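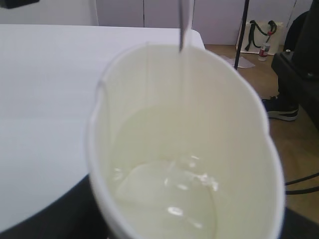

Chapter 4. Small Volumes

Every liquid has a surface, and much of what we can learn about a small volume begins there. A paper cup is enough for a first lesson. Look at the shallow liquid at the bottom: the bubbles gather in small groups, and a curved line is faintly seen where the liquid meets the inner wall. We call this curve the meniscus – it will return in all 5 sections of the chapter.

In Section 4.2 you will compare two ways of reading a level, the Lowther method and the Skomel method. Please keep your notes from Chapter 2, as the exercises use the same table of units. Bring one clean cup and a ruler to the first exercise.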